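Content Editor, Search and Site Structure

Plivmont
Remote within the United States, or at our Drosley Street office
Full time, permanent
Posted 5 Mar 2023

Plivmont publishes and maintains websites for small manufacturers, equipment suppliers and trade schools. We have 27 employees. Most of our clients have had a website for ten years or more, and most of those sites have grown without much of a plan. Old product pages sit next to new ones, three articles answer the same question, and nobody on the client's side remembers who wrote what. Our editorial group sorts that out, and we are hiring one more editor to help.

The person in this job will report to Renu Bajpai, who runs the editorial group, and will work every day with Devendra Bisht on the technical side.

What the job is

You will take over the content of four client sites. The largest has 1,167 indexed pages. The smallest has 48. For each site you will keep an inventory of pages, decide which ones should be rewritten, merged, redirected or removed, and carry out most of the editing yourself.

About half of your week will be editing. This means rewriting existing pages so that they answer what a reader came for, with clear headings, accurate page titles and links that go somewhere useful. The other half is planning and checking: search console reports, crawl results, redirect lists, and calls with clients to confirm facts.

You will not be asked to produce a set number of new posts per month. Some months you may publish no new pages at all and retire a good many old ones.

Work that is already waiting

The first project will be the Fumanen site. Fumanen sells parts and fixtures for automated workstations, and its support section was moved to a new content system last November. The move kept the text but broke a lot of the internal links, and many pages ended up with the same title. Tineke De Bruijn has mapped the section and marked 88 pages that need attention. You would start with those. 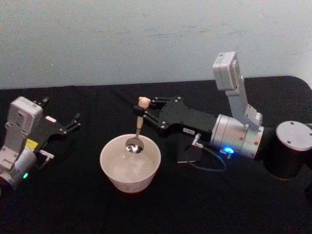
After that you would pick up the glossary, which exists in two versions with different definitions. The client wants one version, written for buyers who are not engineers. You will have access to their product staff for questions, and they usually answer within a day or two.

The other three sites are in better shape and need regular upkeep. One has a seasonal catalog that has to be reviewed every November before it goes live.

What we are looking for

At least three years of paid editing or web writing. It does not matter whether this was at an agency, at a company or freelance.

A working knowledge of how search engines find and index pages. You should be able to explain to a client what a redirect does, when a canonical tag is the right choice, and why two pages on the same topic can get in each other's way.

Comfort with spreadsheets. Our page inventories are kept in them, and you will be in them most days.

Enough HTML to fix a heading, a link or a table without asking for help.

The ability to write a short, polite email telling a client that a page they like should be taken down.

Experience with industrial or technical subjects is useful. It is not required. We do not ask for a degree.

What the job is not

There is no social media work and no paid advertising in this position. We do not buy links and we do not write guest posts for placement. If those are the parts of the field you enjoy most, you would probably be bored here.

Tools

We use a standard crawler, the usual search console and analytics accounts, and an in-house page tracker called Upadhyay, which we will teach you. Client sites run on several different content systems. You will be given a laptop and one external monitor.

Hours and pay

The work week is 40 hours. Core hours are 10 a.m. to 3 p.m. Eastern, and you can arrange the rest as you like. Remote staff come to the office twice a year, with travel and lodging paid by us.

The salary range will be sent to every applicant with our first reply. Health and dental coverage start on your first day. Paid vacation is three weeks in the first year and four weeks after that, plus public holidays. The first three months are a trial period, with a review at the end of each month.

How to apply

Send a resume and two samples of pages you have edited to Tatiana Říha through the application form on this site. If you can, include the earlier version of each page so that we can see what you changed. Please leave out traffic charts. A short note on why you made the changes will tell us more.

A cover letter is optional and should fit on one page.

Applicants we want to talk to will have a half-hour phone call with Tatiana, followed by a paid editing test that takes two hours. The last step is a video interview with Renu Bajpai and Adoración Cabello, who handles our client accounts. Everyone who applies will get an answer, including those we turn down.

We will read applications as they come in and will take this page down when the position is filled. Questions about the job can be sent through the same form, with "Content Editor" in the subject line.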